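Progress report to the Whitelaw Fund, second period
Student Robotics Club, Isska Secondary School
Prepared by Grigoris Lazaridis, club teacher
11/3/20

Since our last report in July the club has moved from the wheeled robot to the two-arm robot, which the students named Rumis. The change was in our plan, but it came three weeks later than we promised, because the second arm arrived with the wrong power supply and we had to send it back to Galska.

The club has now 14 members in two groups. Dindo Dela Peña leads the group for control and Manaia Lowther leads the group for tasks. They meet separately on most days and together on Fridays, when each group must show the other what it changed in the code.

The task for this period is laundry. The students chose it themselves after a long discussion, in which the other proposal was setting a table. Rumis must put a towel on a clothes hanger, pull it straight, and place the hanger on a wooden drying rack. One hand holds the hanger near the hook and the other hand takes the towel by its lower edge. Cloth is difficult for the students to program, as it never lies two times in the same way.

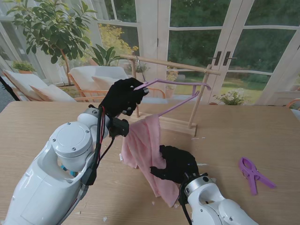 Can the students run the robot without a teacher?

For short tests, the four oldest students may do it, and a teacher must be in the building. All other sessions have a teacher in the room.

Until now the students have recorded 236 attempts at the full task. In 73 of them the towel was on the hanger and the hanger was on the rack at the end. Most of the failed attempts stopped at the pulling step, where the fingers closed too late and lost the edge. Brayden Dhillon wrote a slower closing motion for the right hand, and in the last 63 attempts, which are included in the total, this error was less frequent. We do not yet have a good answer for thick towels.

Of the equipment budget we have spent 57 percent. The largest cost was the pair of hands. We ask for permission to move the unused travel money to spare cables and gloves, because the regional meeting was canceled.

In the next period we plan to add the clothes clips to the task and to write the student manual. Corey Ormsby will check the manual for safety before it is printed. The first chapter is already finished and I can send it on request.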